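Search the guide Go
August 5, 2025
By the Vindthorpe documentation desk
4 min read

Section 2. Setting up the pointer at an outdoor table

This section covers the Amari wireless mouse used with a laptop on a patio or garden table. For indoor desks, see Section 1.

2.1 Preparing the surface

1. Wipe the table top and let it dry.
2. Brush grit out of the gaps between slats.
3. Lay the pad flat, with no corner hanging over the rim.
4. Set the laptop beside the pad, within 28 inches of it.

Note: Do not run the mouse directly on slats. The sensor loses tracking each time it crosses a gap, and the pointer jumps.

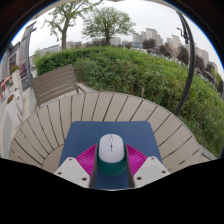
Pad size matters more on a slatted table than on a solid one. The pad must bridge several slats and leave room for a full sweep of the hand. On a round table with slats laid like spokes, the gaps spread apart toward the rim and meet the pad at different angles, so a rectangular pad such as the navy blue one shown does not need to be lined up with any one slat. Place the mouse with its buttons and scroll wheel pointing away from the user.

2.2 Pairing

5. Switch the mouse on and open the wireless settings on the laptop.
6. Hold the pairing button for 4 seconds.
7. Select the mouse from the list. If it does not show within 40 seconds, switch it off and repeat step 6.
8. Move the pointer to all corners of the screen. If it skips, shift the pad and try again.

Caution: Do not leave the mouse or pad in direct sun when not in use. Heat shortens battery life and can lift the edges of the pad.

Caution: Keep drinks off the pad. Liquid on a slatted top drains through, but liquid on the pad stays there – and reaches the sensor opening.

2.3 Storage

Switch the mouse off before packing. Roll the pad with the fabric side out. From November on, store both indoors. Mazurek and Wevton pads follow the same steps.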